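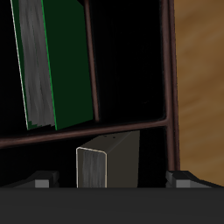 Ysaline Tessier told the first group of students she ever taught that she always read a joint communiqué from the bottom up, and that they would save themselves a good deal of time if they learned to do the same. The last paragraph, she said, is where the two sides thank each other and say when they will meet again, and if there is no next meeting mentioned, or only a meeting "at a mutually convenient time," then you already know something about the afternoon they have just spent together. She was laughed at a little for this, and I believe she enjoyed it. But her students did start reading from the bottom, and so, after a while, did I.

# Chapter 3: The Joint Communiqué

We spent the last chapter on the arrangements for an official visit: the invitation, the advance party, the airport welcome, and the long and sometimes very trying negotiations over who stands where. Now we come to the piece of paper that is left when everybody has gone home. It goes by several names. You will meet "joint statement," "joint declaration," "press communiqué," and, for the more modest occasions, "readout." The differences between these matter, and we will sort them out in the second section, but for the moment I would like you to think of them as one family. They are all public texts in which a government tells the world what was said in a room the public was not in.

That makes them strange documents to study. They are very often dull. I would be doing you no kindness if I pretended otherwise, and I remember very well sitting in a library as a young woman with a stack of them in front of me, wondering whether I had chosen the right field. The verbs all seem to be the same verbs. The leaders *welcomed* and *noted* and *reaffirmed*. They *exchanged views*. They were always, it seemed to me, exchanging views, and I could not for the life of me find out what the views were. What changed my mind was being shown two drafts of the same statement side by side, and I am going to try to give you the same experience, as far as a textbook can.

## An opening case: Vallham and Prundov

The presidents of Vallham and Prundov met in April for a two-day working visit. The countries share a river, the Piklow, and have argued over its upper bridge for longer than either president had been alive. They also share a rail project, known in both capitals as the Roman line, which was meant to carry freight across the border and which had been stuck for years over the question of who would pay for the customs yard. Neither matter was new. What was new was that the two leaders had agreed beforehand to issue a single text, where earlier visits had ended with each office putting out its own.

The first draft came from the Prundov side and ran to 108 words on the bridge alone. It spoke of "the shared determination of both countries to reach a final settlement." Vallham's reply kept the paragraph, thanked the drafters warmly for it, and sent it back at 84 words. The determination had become "interest," and the settlement had lost the word "final." You may feel that twenty-four words is a small thing to send a courier across a border for. The officials who worked on it did not feel so, and by the time you have finished this chapter I hope you will be more inclined to their way of thinking.

Here is the sentence as it finally appeared:

> The two Presidents noted the interest of both countries in a settlement of the question of the upper bridge, and welcomed the continuation of talks between their experts.

Read it once quickly, the way you would read it in a newspaper, and it says that things are going along nicely. Then read it again and go slowly. The presidents *noted* an interest. They did not express one, and they certainly did not commit themselves to anything. The settlement is *a* settlement, so there may be several in people's minds. And the talks are between *experts* – in other words, the matter has been handed down a level, and ministers will not be troubled with it for some time.

Now compare the sentence on the railroad:

> The two Presidents agreed that the customs yard of the Roman line will be financed in equal parts, and instructed their Ministers of Transport to sign the necessary protocol before the end of the year.

I hope you can feel the difference at once, even without any training. There is an agreement, there is a sum divided, there are named officials with an order to carry out, and there is a deadline against which a reporter or a member of parliament may later hold them. Of all the sentences in the text, this is the one that cost somebody something. The protocol was duly signed on 10/8/18, with very little ceremony, in a room at the transport ministry in Vallham, and most of the newspapers that had printed photographs of the April handshake did not mention it at all.

## Where to look first

Students often ask me for a method, and I am a little shy of offering one, having seen methods turn into a kind of machinery that people run without reading. Still, a few habits are worth forming early, and you can loosen them later when you have a hundred or so of these texts behind you.

Begin with the verbs. Underline every one that has the two leaders as its subject, and then put them in order of strength, with "agreed" and "decided" toward one end and "took note of" toward the other. You will disagree with your neighbor over some of them. Please do disagree, and write down why, for we will come back to your lists in the exercises. "Welcomed" is an especially slippery one. It can be a real welcome, or it can mean that one side did a thing and the other side was too polite to say nothing.

Then look at who is doing the speaking. In most joint texts "the two sides" act together, and it is easy to slide past the spot where they quietly separate. A sentence beginning "The Prundov side informed" tells you that Vallham listened and would not put its name to what it heard. There were two such sentences in the April text, both about fishing rights on the Piklow, and they were tucked between a paragraph on student exchanges and one on a museum loan.

After that, and only after that, go and find the previous statement between the same two parties and lay it next to the new one. I can't stress this enough. A communiqué read by itself gives up very little. Phrases are carried over from visit to visit like good china, and a reader who knows last year's wording will notice at once when a piece has gone missing. When "traditional friendship" turns into "friendly relations," somebody meant it to.

## A word on what these texts leave out

I would ask you to be patient with silence, and also to be a little careful with it. It is tempting, once you have caught the habit of close reading, to find a secret in every gap. Sometimes a topic is absent because it was too painful to mention. Sometimes the time ran out, or the lunch was long, or the interpreter for that part of the program had come down with a cold. I once built quite an elaborate argument on the missing mention of a trade fair and had to take the whole thing apart when a kind official wrote to say that the page had been lost in copying. It was a lesson I have tried to keep close by, and I pass it on to you with some embarrassment.

The rest of the chapter goes like this. Section 3.1 follows a text from first draft to release and introduces the people who handle it along the way. Section 3.2 sets out the different forms and their legal weight, which in most cases is slight. Section 3.3 takes up translation, and the awkward matter of two language versions that are both declared authentic and do not quite say the same thing. The full April statement is printed at the end of the chapter with its paragraphs numbered, and you may like to turn to it now, before going any further, and read it through with a pencil in your hand. Start at the bottom if you like.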